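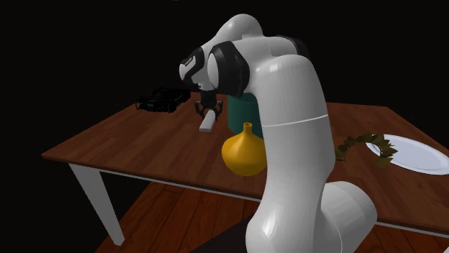

Jocelyn Sutherland wrote to me that her oak top has closed its gap again by itself, and she wants to know if she should still fill it before spring or leave it open.

Workshop > Notebook > Wood movement

Jan 30, 2021
Reading time: 3 min

My answer to Jocelyn for now is to leave it. If she fills the gap in the dry months, the filler will be pressed when the boards grow, and then it comes out like a small ridge. I made this mistake on the Pelletier table and I had to scrape the whole line by hand.

The heating in the Julville shop was off for a good part of the month, so the air was more damp than I like for this season. The meter by the door showed 31 percent this morning with the heating on again. I want to see it stay there for a while before I believe it.

Test pieces

I cut the strips from the same board, across the grain, and put them on the shelf over the bench. One half got oil on both faces, the other half only on the upper face. The strips with oil on one face are already bent. It is not much, but when I lay the steel ruler on them I can see light under the middle. The strips with oil on both faces lie flat. I should also make some with wax on the under face, I forgot it.

For the top of the Wandano order I used the slotted brackets and did not glue the rails. The screws are in the middle of the slot. In September I put them at the end of the slot on another piece, and the top had no room to shrink. It cracked near the end of the middle board.
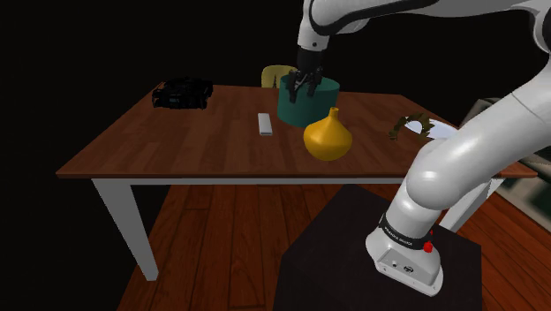 Could the crack not come from the board itself, if it was sawn too near to the heart? It was asked at the bench yesterday and I don't have a good answer. I kept the offcut and the rings are quite tight on one side, so it is possible. But the crack began exactly at the bracket, and for me this says more than the rings. I will cut the offcut open when I have the saw free.

Moisture readings

The pin meter and the pinless one still do not agree. On the boards from Tedon the difference is roughly 2 points, the pin meter always higher. I pushed the pins in along the grain, as the booklet tells. Maybe the surface was cold from the van. I repeat the measurement after 5 days in the rack, same boards, same places, marked with pencil on the edge.

Stickers between the boards: please use the dry pine ones from the bucket, not the beech. The beech ones left dark stripes on the maple and they do not sand out easily. Also please put them one over the other in a straight line. The lower stack had them shifted and the boards took a small wave.

Oil takes much longer in the cold corner. The sample there was still sticky after 3 nights, and the one near the stove was ready for the second coat. Move the drying rack?

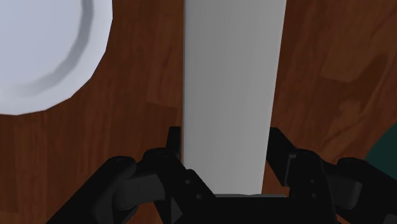 Still to do

- Weigh the strips again, oiled and not oiled, before the heating is changed.
- Make the strips with wax below.
- Write back to Jocelyn about the gap. Ask on which side of the room the table stands, and if there is a radiator.
- Order brackets with the longer slot. The short ones are fine for a narrow top only.
- Look for the old notes on the Pelletier table, I think they are in the gray folder with the invoices.

Contact | © Julville workshop | Back to top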